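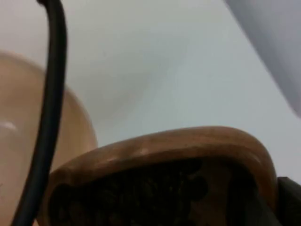

Can you keep a sourdough starter alive if you only bake twice a month? Keep it in the fridge, feed it the night before you bake and once more in between, and it'll be fine.

I get this one a lot so I figured I'd do a whole thread on it, because my answer used to be way more complicated and involved a spreadsheet.

Background for new people: I started baking bread four winters ago out of a rental in Varkville with an oven that leaned. My starter came from Hauwa Ekpo, who had hers going for years before she handed me a spoonful in a jam jar and said "don't fuss with it." I fussed with it.

For the first few months I fed it twice a day, on the counter, by alarm. I was throwing out so much flour! I made discard crackers, discard pancakes, discard banana bread, and at some point my sister asked very politely if we could have a normal breakfast.

So here's what I do now. The jar lives at the back of the fridge, middle shelf. I keep it small, 30 grams total (a couple of spoonfuls, you really don't need more than that sitting around).

Night before mixing, I take it out, stir in the gray liquid if there is any, and feed it equal weights flour and water. I use half whole wheat. Lid on loose. By morning it's usually domed and bubbly and smells like yogurt.

If it's slow, I feed it again and bake in the evening. That happens more in December, when my kitchen is freezing until lunch. I used to panic. Now I just have toast from the last loaf and wait. 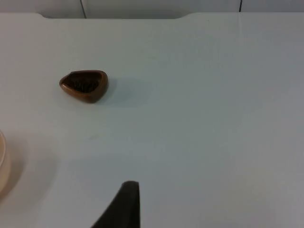

p. 94

That's the page in my old Perkwood bread book, for anybody who has the same edition and wants to follow along. It's the section on cold storage and it's the only page of mine with no flour on it, because I skipped it for two years. Go read it. It's short.

The part I disagree with: the book wants you to toss everything but a teaspoon every single time. I scrape most of it straight into the dough and whatever sticks to the jar is my next starter. Works great, less washing up.

The part I was wrong about: water. I swore up and down that our tap water was killing it. I bought jugs! Upendo Wanyama (she runs the bread table at the Olaniyan Street market, go see her, get the rye) told me to try the tap again side by side with the jugs for a week. Same rise, same smell. I had a lot of jugs.

Somebody asked about flour brands. I buy the big Helden bags when they're on sale and whatever's cheapest when they're not. The starter doesn't seem to care. The loaf cares a little, mostly in how much water it'll take, so hold some back when you switch bags.

Somebody else asked about temperature. I write mine down on a sticky note on the side of the fridge, and the last good loaf went in on 19th January with the kitchen sitting in the low sixties. Overnight rise, nice open crumb, bottom a bit too dark. I've since moved the rack up a notch.

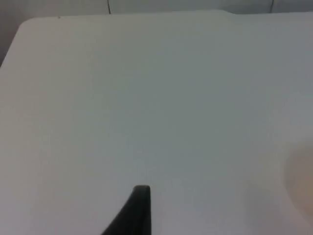 And the dark bottom was totally my fault, by the way. I preheat the Dutch oven for way too long because I get distracted. A sheet pan on the rack underneath fixes most of it. So does setting a timer, which I keep saying I'll do.

Okay, things that mean your starter really is done for: pink or orange streaks, or fuzzy mold. Throw it out, jar and all if you can spare the jar. Gray liquid is just hunger. A nail polish smell is also hunger. Feed it a couple times and see.

Backup plan, please do this: smear a thin layer on parchment, let it dry until it snaps, crumble it into an envelope. Mine's in the drawer with the birthday candles. Hauwa keeps hers in the freezer and says I'm living dangerously.

There were 154 replies on my last bread post and I'm still working through them, sorry! If I missed yours, ask again under this one.

Next time I want to do shaping, specifically why my rounds keep spreading out like pancakes when I skip the second rest. If yours don't, tell me what you're doing. I'll try it this week.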